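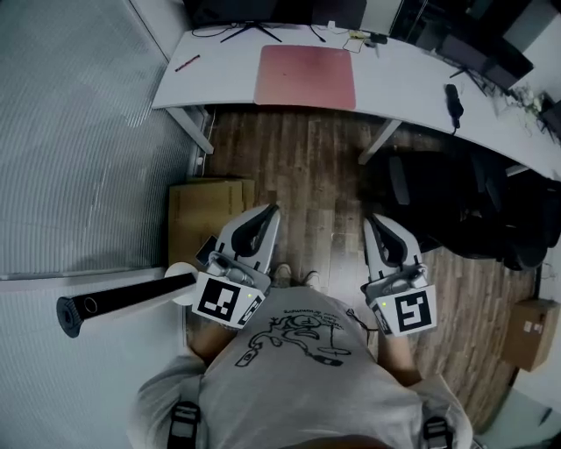
Tobias Whitlock: no way you get 350 clean runs before the November demo at that pace. Our club did 100 last term and tossed half, marker tracking kept dropping out whenever a wrist rolled over.

zitik_lars
350 is the plan, not a promise. Team is 3 people, we swap every half hour. Task is cap on tube, tube in box. Thats it.

Flitness
half an hour with the straps on is too long imo. Hands get sloppy. We do 15 min and quit

zitik_lars
fair, might try 15. Shoulders do get sore

Lahcen Ait Ali
Disagree with Tobias on the tossing. Keep the bad runs, label them. Purnport team kept all of theirs, 800 total, and did fine at regionals. You learn more about the policy from the fumbles

Tobias Whitlock
they had a whole year tho. And a grad student doing the labels

Lahcen Ait Ali
he did like one weekend of it. not the point

zitik_lars
ok second angle, since people asked about the cubes

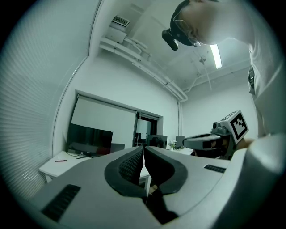
Marker cube on top, fingers of the other gripper up front

Flitness
are you recalibrating between people or just once in the morning?

zitik_lars
once. should we not??

Tobias Whitlock
every swap. Every. swap. that was half our problem

Lahcen Ait Ali
Every swap is overkill, check it at lunch and see if it drifted. Ask Văduva, they wrote up there numbers in the calibration thread

zitik_lars
will look tonight, lab closes at 9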